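Kustwood Readers' Forum
Romance and Fantasy Fiction — Monthly Selection Discussion
Thread: The March selection, "The Salt Warden of Keltus"
13 replies — showing the first page

B_Ackroyd (Moderator)
Members are invited to post their remarks on the March selection. Please mark any disclosure past chapter 4 with the word SPOILER on its own line. Discussion of the author's earlier series belongs in the general thread. Members who did not finish the book are welcome to comment, provided they state how far they read.

Bradley Ackroyd
Moderator, Monthly Selection

marginalia90
I finished the book on Saturday and wish to record a favorable opinion. The courtship between Yusuf and the Warden is handled with more patience than is usual in this line of fiction. They do not touch until well past the midpoint, and the long chapter in the customs house, where they do nothing but argue over a ledger, was the strongest in the book for me. I would have accepted a shorter siege.

I read the paperback. The type is small, and there is no map, although the characters refer to one constantly.

Osagie_B
I must disagree with the previous member regarding the pace. I have no objection to a slow courtship. My objection is that Yusuf is given no occupation during it. He is introduced as a shipwright and does not build, repair or inspect a ship until the final pages. The Warden, by comparison, is always at work, and her scenes are better for it.

I also found the dialogue uneven. In the first part the characters speak plainly. After they reach Brondero they begin to address each other as if before a court, and this continues even in private.

Bukola Osagie

harrowgate_lil
I read as far as chapter 4 and stopped. The prologue states that the old king died in the year 1417 of the Keltus calendar. In the second chapter his daughter recalls dining with him ten winters later. I checked both passages twice. If this is explained further on, I would be grateful to be told, and I will resume.

marginalia90
It is explained, in part.

SPOILER

The man at the dinner is the king's brother, who has taken his name. The daughter knows this and keeps up the pretense even in her own thoughts, which I admit is a strain on the reader. The matter is settled in the letter she burns at Brondero.

Osagie_B
I would not call it settled. The letter tells us who the man is. It does not tell us why the whole court agreed to be deceived, and the author appears to have lost interest in the question once the wedding was in view.

B_Ackroyd (Moderator)
A reminder that replies to a spoiler should carry the same mark. I have left the post above in place, as the member it concerns had asked for the information.

quietpages
I listened to the audio edition over several evenings and may therefore have been spared the trouble with dates. The narrator gives the Warden a low, rather tired voice, and I believed in her entirely. Yusuf is less successful. I agree with Osagie_B that he has too little to do, and a pleasant voice cannot supply it.

On the love scenes, which no member has yet mentioned: there are two. The first is tender and well placed. The second interrupts an evacuation.
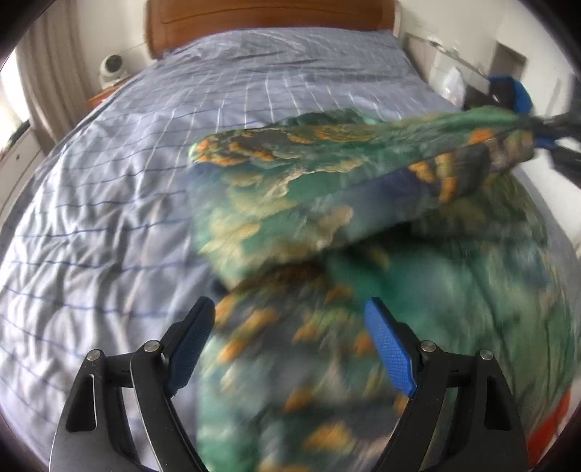
Green patterned fabric on the bed, today.

I should add that the audio edition omits the glossary. Members who depend on it for the ranks of the harbor guard may prefer to have the printed book at hand.

harrowgate_lil
Thank you to marginalia90 for the explanation. I have resumed and am now in the customs house chapter. I withdraw my complaint about the date, although I maintain that a reader should not need outside help to get past it. The ledger argument is very good.

Osagie_B
I am pleased to find one point on which the thread is united. The ledger chapter is the reason I will read the sequel, in spite of what I have written here. I do ask that it not be made the next selection — some of us would like a book with fewer harbors.

B_Ackroyd (Moderator)
The next selection will be decided by poll in the usual way. Nominations open at noon on the first of the month, and each member may put forward one title. The present thread will remain open for further replies.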